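Hemport Schools to Close Cesano Building for Plumbing Repairs

The Hemport Unified School District will close the Cesano Building at Hemport High School for 3 weeks beginning in October while crews replace failing water lines beneath the ground floor. Classes that normally meet in the building will move to other rooms on campus. No change to the school day is planned.

The work follows an inspection over the summer in which engineers from Caltance found corrosion in the main supply line and in two of the branch lines serving the science rooms. The district had already shut off several sinks and a drinking fountain as a precaution. Water tests taken at the remaining fountains met state standards, according to the district.

The school board awarded the contract to D'Amico, which will remove sections of flooring, install 270 feet of new pipe and restore the hallway. Noisy work is to be done after 3:30 p.m. whenever possible. The north parking lot will be used for equipment, and 141 student parking permits will be honored at the lot beside the tennis courts until the project ends.

Families of affected students will receive a revised room schedule by email. Printed copies will be available at the main office. Students who use the building's elevator will be contacted separately by the counseling office about access to their classes.
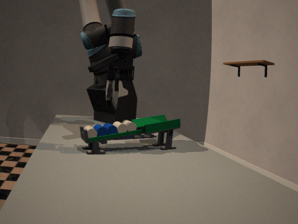 Elective courses will continue during the closure, with laboratory sections in chemistry moved to the middle school. The introductory engineering course will meet in the library annex until its shop space reopens. The picture shows a robot arm standing behind a sloped ramp, where an end stop at the low end holds back a row of five short cylinders. Grades and course credit will not be affected.

Questions about the project may be directed to the district facilities office between 8 a.m. and 4 p.m. on school days.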